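How Does a Computer Remember Things?

Have you ever been halfway up the stairs and forgotten what you were going up there for? It happens to me all the time, and I'm a grown-up! Computers need to remember things too, and they have a couple of very different ways of doing it, so let's take our time and look at both.

The first kind is called memory, or RAM if you want the short name. Think of it as the top of your desk. When you're doing homework you spread out your book, your pencils and maybe a snack, and everything is right there where you can grab it. A computer does the same with whatever it's busy with at the moment, like a game or a letter to your grandma.

The second kind is called storage, and it's more like a big closet down the hall. You can fit a lot more in a closet than on a desk, but you do have to get up and walk over there.

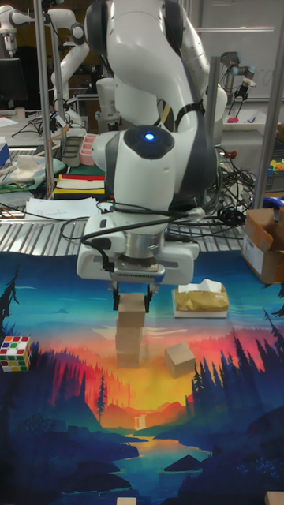 Now, there's one funny thing about the desk. When the power goes off, it gets wiped completely clean! Anything you hadn't put away in the closet is gone. That's why your teacher keeps telling you to save your work (mine was Mr. Galli, and he told us at least 3 times every lesson).

So what does the computer keep in there? Just ones and zeros, believe it or not. Each one is called a bit, and 8 bits together make a byte, which is enough for one letter of the alphabet. A short story with 528 letters and spaces in it would need 528 bytes.

Try it yourself: write your first name on a piece of paper and count the letters. That's how many bytes your name takes up!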